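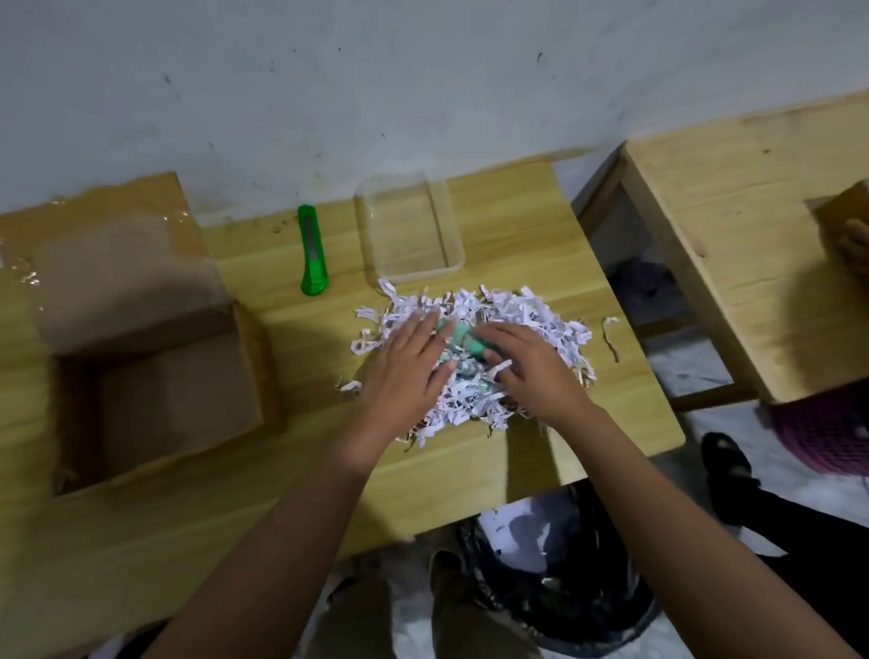
Skirno on the bench

The arm is called Skirno and it still can't pack a box. Second winter of trying. Bontu Alemneh started it last November in her share of the Fladow workshop, with a secondhand shoulder joint, a Niazi motor board and a budget of £700. £148 left now. Most of the rest went on gears.

The job sounds small. Take an object, bed it in shredded paper, get it into a cardboard box without leaving half the paper on the table. Small sellers do it all day by hand. Bontu did too, for 3 years, posting glassware out of a back room in Benurach.

"Boxes are fine. Boxes stay where you put them. Paper is horrible," she says.

She's right, it is. Skirno's first fingers were smooth and slid straight through the heap. Second pair had rubber teeth – better, but they picked up strips and wouldn't let go. Each release dragged a tail of paper out of the box and the camera then took the tail for an edge. Everything stopped. She rewrote the edge finder twice and went back to watching hands.

So a lot of the work at Fladow is simply packing. Press down, tuck round the sides, fill the box nearly to the rim, shake off whatever clings. Even people get it caught – one long curly strip hanging off the fingers, when the rest has gone in. What a person does next is flick. Skirno has no flick. The wrist is too slow and the gearbox hates beeing reversed.

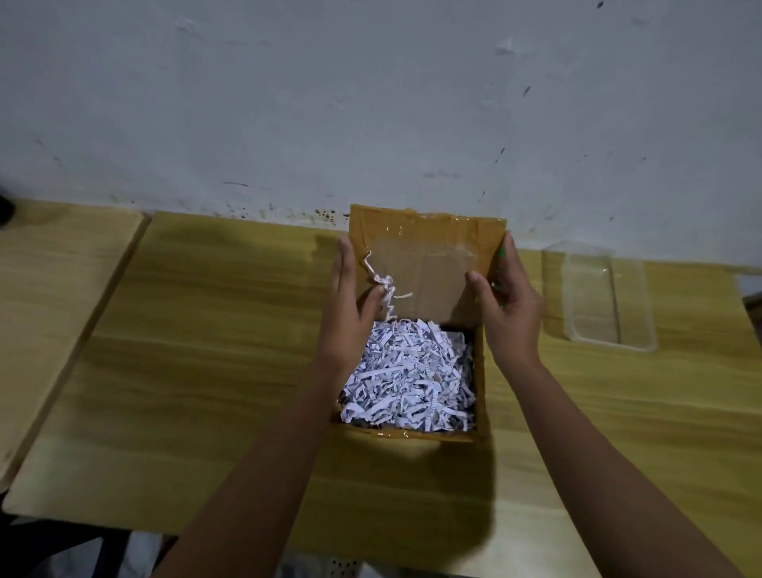
What's next for the wrist

A lighter one. Printed shell, the motor moved back to the elbow, cord drive through the forearm. Bontu has 2 versions drawn and dislikes both. The cord stretches, the shell cracks at the screw holes. She wants to try a quarter turn of the whole hand insted of a flick, and let the paper fall by its own weight.

Drawings go up on the Fladow board once the screw holes are sorted. She's after a decent cord if anyone has some.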